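Workshop notebook, refurbishment bench
Date of entry: 2026-09-20
Entered by: Oana Ciobanu
Subject: strip-down and inspection of desktop towers, Vasiliu consignment

1. Purpose of the session

The Vasiliu consignment comprises 16 desktop towers withdrawn from office use. Each unit is to be opened, inspected, stripped of reusable parts and assigned to one of two shelves: rebuild or parts only. The rebuild shelf supplies the Alia order, which is to be met before the end of February. The remainder will be offered to Troletti under the usual terms.

Colleagues are reminded that the inventory number is to be written in the register before the side panel comes off. Two entries from the previous consignment carry no number and cannot now be matched to a machine.

2. Handling on the bench

Towers are laid on their side with the open face upward. The mains lead is disconnected and the power button held down for 20 seconds before anything inside is touched. The wrist strap is to be worn throughout, including for short checks.

The case should rest fully on the slats of the bench. A case that overhangs will tip when the power supply is drawn out, and the supply is the heaviest single item in most of this consignment.

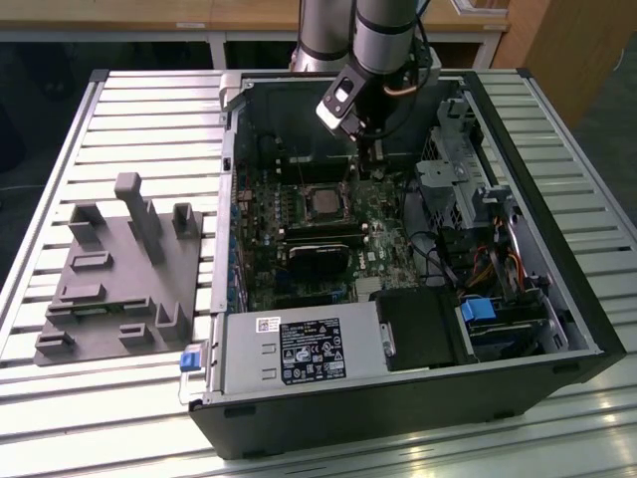 The order of removal remains as agreed: drives first, then the power supply, then expansion cards, then memory, and the processor last. Drives go directly into the locked tray for erasure and are signed for individually. They are not to be left on the bench during breaks.

Blue tabs and latches denote parts intended to come out by hand. If one of these does not move with light pressure, stop and look for a second catch underneath. The replacement stock of latches is very small — the last bag from Cloltard was used up on the previous batch.

3. Inspection of boards

Sockets are to be recorded in the register under one of the following headings. The wording should be kept exactly, as the register is searched by it.

Socket covered: a plastic protective cover is in place over the socket. Leave the cover where it is. It is lifted only for the pin check, under the magnifier, and goes back at once.

Socket occupied: a processor is present. Record the condition of its upper surface and whether paste remains.

Socket open: neither processor nor cover. Fit a cover from the drawer before doing anything else.

Dust along the memory slots is to be removed with the soft brush, working along the slot and never across it. The coin cell is tested in its holder and replaced if the reading is low. Rust or staining on metal parts is to be noted even where it appears to be superficial. In the rebuild units such parts are exchanged — in the others a note is sufficient.

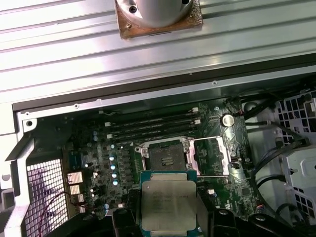 4. Processors and old paste

Residue is to be taken off with a lint-free cloth and a little isopropyl alcohol, with the processor still held in its frame. Wipe from the edge towards the middle. Old paste pushed outward finds its way on to the board and takes a long time to remove.

The load lever is released only when the surface has been cleaned. It is to be guided by hand through its whole travel and not allowed to spring. Once lifted out, the processor goes into a lidded tray, and the socket receives its cover immediately.

Empty memory slots should be examined for debris before a board is passed for rebuild. A board whose slot markings cannot be read is photographed and set aside for a second opinion.
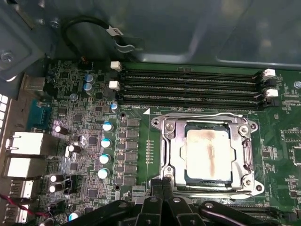
Vasiliu has asked that the paste be left alone on any unit going to the parts shelf, on the grounds that Troletti cleans everything again on arrival and the time would be better spent on the Alia machines. The point is accepted for processors that remain in their boards. Any processor removed from its socket will still be cleaned before it is put in a tray.

5. Outstanding

Protective covers: reorder. Lint-free cloths: reorder.
Register: the column for socket condition to be widened.
Shelf labels for the parts-only units to be printed before the next session.

O.C.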